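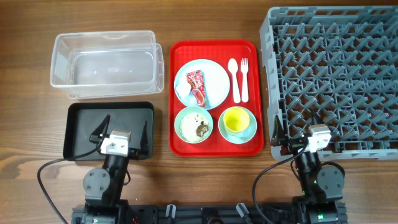

Keltesdale Staff Restaurant: Kitchen and Wash-up Team

Working a shift at the tray clearing station

For everyone on the wash-up rota, including agency staff and people covering from the servery. Read it before your first shift with the arms. Arnel Espiritu keeps the master copy in the wash-up office, so tell him if something has changed.

What has changed and what has not

Until June, two people stood at the return hatch at lunch and stripped every tray by hand. Now one person runs the hatch and the other looks after the clearing station, where the arms take things off the tray and sort them. The rota still has the same number of hours on it. The second person's time has moved from the hatch to the station, and after the rush to the pot wash, which used to be left for the evening team.

The job at the station is mostly setting up, watching, and stepping in. Some people find it harder than stripping trays, as you have to keep your attention on work you are not doing yourself. We swap over halfway through lunch for that reason. If you would like to swap sooner, say so to your partner and do it.

Before service

1. Wipe the table down and dry it. Check that nothing from the morning has been left on it, including cloths, pens and your own mug.

2. Put out the containers. The clear bin goes at the back on the left, the black tray in front of it, and the dish rack at the back on the right. The space in the middle is for the meal tray.

3. Check that the clear bin and the black tray are empty. Rubbish goes in the clear bin. Spoons and forks go in the black tray. Plates, bowls, saucers and cups go to the rack.

4. Look at the rack from above. Any broken peg means the rack comes out of use. Spare racks are on the bottom shelf by the door.

5. Look along both cables. They should lie on the table in a loose curve with enough slack for the arm to reach. A cable must not pass under the meal tray or through the rack.

6. Look at both grippers. Wipe the black fingers with a damp cloth and then a dry one. Do this with the power off. Do not spray anything at the arms.

7. Switch on at the wall, stand back to the yellow line on the floor, and press Start on the panel. Both arms will move to their waiting positions. If either one stops short, press Stop and go to the section on faults.

Running a tray

Put one tray down at a time, long side level with the marks on the table. Trays do not need tidying first. A plate with a crisp packet on it, a used tissue, a bowl with a bit of rice left in the bottom and a cup still on its saucer make up an ordinary tray, and the station is set up for that.

There are four things to take off yourself before the tray goes down:

Glass of any kind
Steak knives from the grill counter
Cups or bowls with liquid in them (tip these into the sink)
Anything that belongs to a customer, such as a phone, a lanyard or keys

Press Clear. Keep your hands behind the yellow line until both arms are back in their waiting positions and the panel says Ready. This applies even if you can see that an item is about to be dropped. Let it drop. Everything we use on this line is cheap to replace.

The usual order is rubbish, then cutlery, then crockery. You may see the order change when something is lying on top of something else. Leave it alone unless it has tried the same item twice. After a second failed try, press Stop, move the item by hand and press Clear again.

Food waste is still ours. The arms do not scrape. Bowls with grains or crumbs stuck in them go into the rack as they are, and whoever is on the station rinses the rack with the hose before it goes into the machine. If a bowl has more than a spoonful left, take it off the tray and scrape it into the caddy first.

When the tray is bare, lift it away, wipe it and stack it with the others. Then put the next one down.

Changing containers

Change the rack when the panel asks, or earlier if the crockery looks crowded. Press Stop first, every time. Slide the full rack out towards you, put the empty one in the same place and check it against the corner marks. A rack that is even slightly turned will give you plates leaning on the pegs for the rest of the batch.

The clear bin gets emptied when the rubbish reaches the rim. Wrappers spring back up, so press them down with a gloved hand while the arms are stopped. Plastic spoons and forks from the takeaway counter land in the black tray along with the metal ones. Sort them out when you empty it.

Faults

An arm stops partway: press Stop, wait for the panel to say Held, then switch off at the wall. Check the cable and look for anything caught in the fingers. Switch back on and press Start.

An arm is holding something and will not let go: switch off at the wall. Support the item with one hand and ease it out. Do not pull on the arm.

The small green lights are out: the arm has no power. Check the plug at the wall once. If that is not the cause, stop using the station.

The same fault three times in one service: stop using the station and clear by hand. You do not need permission for this. Write the time and what happened in the book, and Felicidad Ocampo will ring the engineers at Mandell in the afternoon.

Clearing by hand

Both people on the shift need to be able to run the hatch the old way. On Mondays we clear by hand for the last part of lunch so that new starters get the practice. The busiest lunch so far was 1,058 trays, and part of that was done by hand after a cable worked loose. It went fine, as both people knew the routine.

Questions people have asked

Does the panel record how fast I am? It counts trays and stops. It has no log-in and your name is not attached to any of it. Genalyn Saludo went through this with the union rep and the note is pinned up in the office.

Can I do the hatch only? For a medical reason, yes. Otherwise we would like everybody trained on both. Training takes two lunches alongside Tzu-hsuan Wu, and you are paid at the normal rate for them.

Who do I tell if I think a step is wrong? Write it in the book. The rule about liquids came from the book, and so did the marks on the table.

End of service

Press Stop, then switch off at the wall. Empty the bin and the black tray, run the last rack, wipe the table and the fingers. Leave the cables on the table and do not coil them. Sign the book.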